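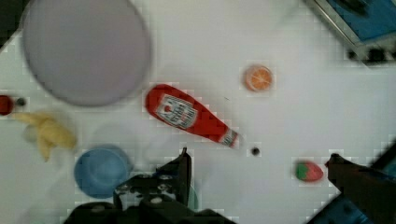 Tramlow Play Notes
Toy buyer for a small shop, parent, slow to be impressed

Another month, another round of play kitchen sets with "everything a little chef needs" on the box. I have opinions about the word everything. Thread.

Start with the plate. I like a big plate. Kids pile things on it, carry it across the room, drop it, start over. But look at how much table it takes up next to the food. Half the play sets I get sent have this problem – one grown-up sized piece and then a bunch of things scaled for a dollhouse.

The pale lavender-gray is nice, I'll give them that. Somebody decided parents are tired of primary colors. Parents may be. I have never met a three-year-old who was.

Now the ketchup. Why is there always ketchup? I went back through my order notes and nearly every food set from the last few years has a condiment in it. Plenty of them have no bread. What is the kid putting the ketchup on?

In this case, an orange slice, I guess.

I do have a soft spot for the orange. It's a slice with the rind and the segments showing, so a kid who eats oranges knows what it is right away. Compare that with the beige lump in the Zikska picnic box, which the leaflet says is a potato and my son says is a rock.

Someone asked about the labels on toy bottles. Mixed feelings. A white label on a red bottle reads as ketchup from across the room, and kids love that it looks like the one in the fridge. It also means the day the label peels you own a red bottle of nothing.

And they peel. Ours at home got washed with the dinner dishes maybe four times before the corner came up. Wipe them with a damp cloth and keep them out of the sink, whatever the box says about "easy clean."

About piece counts, since I keep getting messages. The Dramani set says 104 pieces. I sat on the floor and sorted one. A big share of that number is paper money, stickers and a menu card in two parts. Is a sticker a piece? They think so.

I'd pay the same for 18 things that get used. A plate, a pan, a couple of cups, some bread, fruit, something to cut. My daughter played restaurant for most of August with less than that and only complained about the service.

"But the big sets teach sorting!" Maybe. What I see is a bin tipped over, five minutes of digging, and then the kid goes off to play with the bin.

What does seem to work, at least in our house: put out three or four things on a clear table and leave the rest in the closet. One plate, one bottle, one piece of fruit. There's space to push stuff around, and cleanup takes a minute. Swap them when they get boring.

I was doubtful about this too when I first read it. It sounded like the kind of tip that comes from people with very tidy houses. Ours isn't. It still helped.

White table, by the way: looks great, and you can find a dropped grape in a second. Also shows every marker line ever drawn near it. If you're shopping for a play table and you have crayons in the house, think about that before you fall for the catalog photo.

Reply to the person who says Plerkari food is worth double the price because it's "heirloom quality." I've had the fruit box out as a shop sample since spring. It's good. It's chewed. The cheap fruit next to it is also chewed. I couldn't tell you which one your grandchildren will want.

Things I'd ask before buying any play food: can you buy a replacement piece, does the plate fit on the shelf of the toy kitchen you already have, and how does it get stored. The plate question sounds silly until you've got one that lives on top of the fridge.

Ours lives on top of the fridge.

Will do toy pans next. I have complaints about the handles.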